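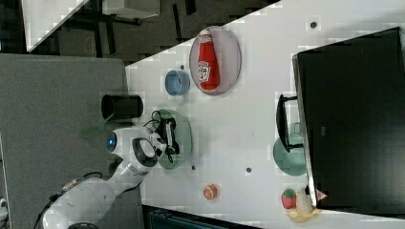 Pronda paddock stand, rear, with spools: my review after one season

I ride a small twin in a club series and I do most of the work on the motorcycle by myself. For many years I used a borrowed stand, and when its owner moved away I had to buy my own. I chose the Pronda because it was in stock at Telwood and the price was in the middle. I paid for it with my own money.

The stand comes in a flat box, in two halves with the wheels not mounted. The instructions are one sheet with drawings, and the drawings are good except for the second one, where the left and right arms are exchanged. I put it together wrong, then I looked at the sheet again and put it together right. You need two wrenches of the same size and also some patience for the wheel axles, where the plastic caps do not want to go on. I used a rubber hammer.

The width is adjusted with a pin on each side. In the beginning I set it too wide and the hooks touched the spools only with the outer edge. This is dangerous and I want to say it clearly: before you lift, go down on your knees and look at both sides. When the width is correct, the motorcycle goes up easily. I am not a heavy person and I can do it alone, with one hand on the tail and the other on the handle. Bindu Suvarna, who shares the garage with me at the track days, is shorter than I am and she finds the handle too low. She must bend a lot. Her old Clirner stand has a longer handle and for her it is better.

The welds are clean. The paint is not so good. Where the pin goes through the tube it was gone after the first weekend, and by July there was rust in this place. I cleaned it and put a little grease there, and it did not get worse. The wheels are hard plastic and they are noisy on concrete, but on rough asphalt they roll better than the small steel ones I had before. On grass they don't roll at all, so if your paddock is a field you should bring a board.

One problem I had with the spools. They are included in the price, but the bolts were too long for my swingarm and I had to buy shorter ones. I wrote to the shop about it, and Fiifi Baidoo from their service answered me the next day and sent a bag with 3 sizes, without charge. The sheet should have a table of bolt lengths. I told him this also.

With tire warmers on, the stand leaves enough space for the cables, and the rear wheel can be taken out without the axle hitting the frame of the stand. Chain work is comfortable. For changing the sprocket I still prefer to have another person near.

Good: stable, easy to lift, wheels, service of the shop.
Not good: paint at the pins, low handle for some people, mistake in the second drawing.

I would buy it again for a light or medium motorcycle. For a heavy touring model I can't say, I never tried one on it.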